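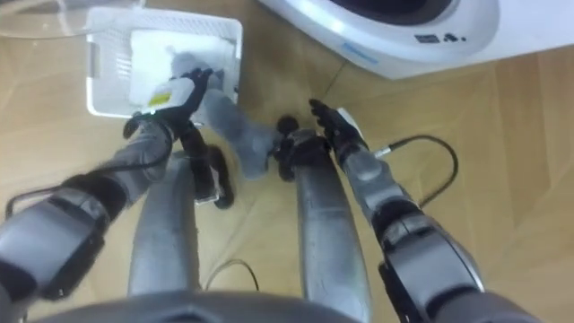 Soft grey item coming out of the white basket, parquet floor.

Pronska Laundry Sorting Notes

Welcome! Pronska is a small collection of pictures and notes on one of the most ordinary jobs in the house: getting washing out of a basket, sorting it and folding it. We love this subject far more than is reasonable, and we hope it shows.

What's inside

1247 pictures, 900 of them with a written note
233 short entries on single items (socks, flannels, tea towels, pillowcases)
notes.csv – one line per picture, with fabric, colour and stage of the job
words.txt – our list of folding terms, with the regional ones Graça Ramalho sent in (wonderful stuff, do read it!)

Stages

basket: still in the basket or on its way out
held: lifted clear, shape not yet settled
flat: laid out on the floor or a table
folded: finished, on its own or in a pile

Small grey things were the hardest to label. A sock and a little cloth can look very much alike when bunched up, so we added the type "small soft item" and use it whenever two of us disagree. Genji Sasaki went back over all of these in October and moved up to 12 of them – thank you, Genji!

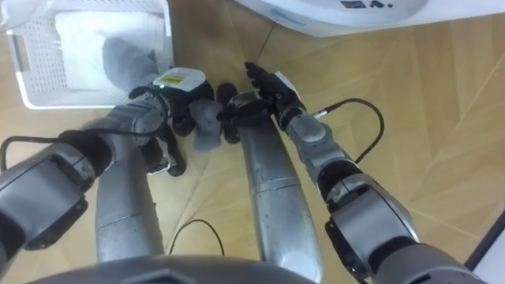 Can I add pictures of my own washing?
Please do – put them in the incoming folder with one line in notes.csv for each, and Gyu-bin Han will check the labels before they go in.

Known gaps

Very few woollens, hardly any fitted sheets. Duvet covers are planned for the next version.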